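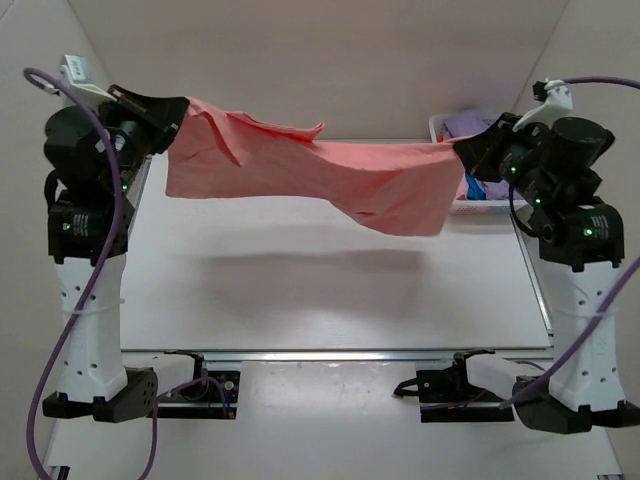 ## Dasthorpe's mending night is back, and it has outgrown the library

What a start to the season! The Dasthorpe mending night came back in February after its winter break, and 81 people came through the doors on the opening evening with ripped jeans, moth-eaten sweaters, and one very tired patchwork quilt. The library's reading room, where the group has met from the beginning, has chairs for far fewer than that, so knitters ended up on the stairs and a darning lesson spilled into the children's corner.

From next month the group will meet at the old Strickland dress shop on the main street, which has been standing empty for a while and still has its long cutting counters and big front windows. Doors open at 6:30 p.m. and the last seams get finished by nine, or close to it.

"I kept looking up and there was another person with a bag over their arm," said Esperanza Wojcik, who started the evenings with her sister and two borrowed sewing machines. "I thought they were returning books!"

The idea is simple. You bring something made of cloth that needs fixing, you sit down next to a person who knows how, and you learn to do it yourself. Patches, hems, buttons, and zippers make up most of the work. Sashiko, the Japanese style of stitching that leaves a pattern of small running stitches over the worn spot, has become a real favorite, and there is now a whole table for it.

The new place means new things to try. Wojcik is planning a dye corner with pots of onion skin and madder root, a good way to save a white shirt with a stain that won't budge. There will also be a swap rail for fabric scraps, and a shelf of patterns that people can trace and take home. The quilt, by the way, went home with four new squares and will be back for its binding.

Teenagers have been turning up too — a group of them from Letenow took the bus over in February and spent the evening turning old curtains into tote bags. One of the bags has pockets on the inside, the outside, and the strap. It's terrific.

Coming along costs nothing, though there is a jar for thread and needles. The group can lend out up to 20 machines a night at the Strickland shop, and anybody who'd like to bring their own is welcome to do so (please bring the foot pedal as well, as a few have been left behind on kitchen tables). Hand sewers don't need to book. Machine places do fill up, so put your name on the sheet at the library desk.

People coming from Ondthorpe can take the number 27 bus, which stops right across the street from the shop. The last one back leaves at 9:20 p.m.

Spare cotton, linen, and wool in any color can be dropped off at the library during opening hours. Pieces should be washed and at least as big as a dinner plate. Wojcik would also love some good wool darning thread in gray and navy — the opening night used up every bit she had.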